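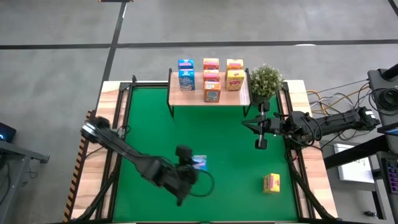 Boxes grouped by color on a small shelf: blue on the left, orange in the middle.

Posted in October by the Samonte Puzzles staff

Search this site Enter keyword Go

Section 2. Setting up a color-by-number sheet

Read this section before you print the first sheet from the Hanby set. The set has 60 sheets, split into two levels. Level A sheets use up to six colors and have large spaces. Level B sheets use up to twelve colors, and some of the spaces are very small.

What you need

Plain letter-size paper, or white card stock if the child will use markers
Colored pencils, crayons or washable markers
A pencil sharpener
A clipboard or a flat, hard surface

Printing the sheet

1. Open the Hanby file and find the sheet you want in the index on the first page. Animals come first, then vehicles, then places.
2. In the print window, type the number of the page. Do not press Print with "All" selected unless you want the whole set.
3. Set the scale to "Fit to page." At full size, the color key at the bottom is lost on some printers.
4. Choose black and white. The outlines are gray on purpose and should print light.
5. Print one copy and check that you can read the numbers in the smallest spaces.

Note: The Grandville street sheet is the largest in the set, with 141 spaces. Print it on two pages with the "Poster" setting if your printer has one, and tape the halves together on the back.

Setting up the color key

1. Find the row of numbered boxes at the bottom of the sheet.
2. Pick one pencil for each number and fill in its box before starting the picture.
3. Lay the pencils out in the same order as the key. Younger children can put a small sticker with the number on each pencil.
4. If you do not have one of the colors listed, pick any other color that is not already in the key. The picture will still work.

Caution: Markers bleed through plain paper. Put a spare sheet underneath.

Coloring

1. Start with number 1 and fill in every space with that number.
2. Cross the number off the key when all of its spaces are done.
3. Move on to number 2 and continue through the key.
4. Leave any space marked 0 white.

Children who are still learning their numbers may do better with one color per sitting. Sheets can be put away half done and picked up later, so keep the pencils for that sheet together in a bag.

If something goes wrong

A space has no number: check it against the answer page at the end of the file. On the Sisano harbor sheet, which has 124 spaces, two of the tiny spaces near the mast are left blank. Color them the same as the sail.

The wrong color was used: crayon and colored pencil can often be covered with a darker color. With marker, change the key to match and carry on.

The lines are too faint: open the printer settings, turn off "Draft" or "Toner save," and print again.

Making your own sheets is covered in Section 3.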